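4.3 Setting up the drawer cabinet

Follow this section once the carcass has been assembled (section 4.2) and all three drawer boxes are glued and dry. Allow yourself an hour. The steps are the same for the Skornmont cabinet in every finish, including the taupe-grey.

You will need a spirit level, a cross-head screwdriver, a soft cloth and the bag of fittings marked C. A second person is needed for step 2.

Caution: the cabinet must stand upright with no drawers in it when it is moved. Do not drag it. The feet will mark a soft floor and can be pulled out of their sockets.

1. Choose the position. Leave at least 700 mm clear in front of the cabinet so that the drawers can be opened fully with someone standing at them. If it is going in front of a counter or a railing, leave a hand's width behind it for cleaning.

2. Lift the cabinet into place with one person at each side. Hold it by the side panels, low down. The top overhangs at the front and is not a lifting point.

3. Put the spirit level on the top, first from left to right and then from front to back. Turn the four feet until the bubble is central both ways. Anticlockwise raises a foot, clockwise lowers it.

4. Check that all four feet are touching the floor. Press down on each corner of the top in turn. If the cabinet rocks, go back to step 3.

Note: a bottle laid on its side on the top is a quick check between visits. If it rolls by itself, the cabinet needs levelling again. Use one with the cap on, and smooth all the way round if you have it – a ribbed or square-sided bottle will stay put on a slope.

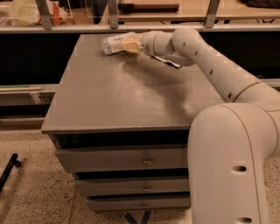 Fittings and Furniture Team, Pudotport Workshop

Fitting the knobs and drawers

5. Take three knobs and three short screws from bag C. Push a screw through the hole in the middle of each drawer front from the inside, and turn the knob on by hand. Tighten with the screwdriver while holding the knob still. Stop as soon as it no longer turns. Overtightening will crush the front.

6. Wipe the runners with the dry cloth. Do not oil them. If they are stiff, rub a little candle wax along the wooden edge.

7. Fit the bottom drawer first, then the middle one, then the top. Offer each drawer up level, engage both runners and push slowly. A drawer that goes in crooked should come out again and be restarted.

8. Look at the gaps between the drawers. They should be even from left to right. If a gap narrows at one end, loosen the front on that drawer, move it and retighten. The open gap between the top drawer and the underside of the top is part of the design and should not be packed or filled.

Using the top

The top has a slight sheen and shows scratches when light falls across it. Lift things on and off; do not slide them. Keep small bottles and loose labels or tags away from the front edge, where they are easily knocked into the gap above the top drawer.

Wipe up water straight away. For other marks use a damp cloth and a drop of washing-up liquid, then dry. Do not use cream cleaners or anything containing bleach.

Caution: open one drawer at a time. With two or more loaded drawers open, the cabinet can tip forward. In rooms used by children, fix it to the wall with the bracket supplied.

Check the levels and the knob screws again after a month, and then every November – the heating going on tends to shift things a little.

Spare knobs and feet are listed under part number 1441. Ask for Gareth Entwistle at the stores counter, and bring the old part with you.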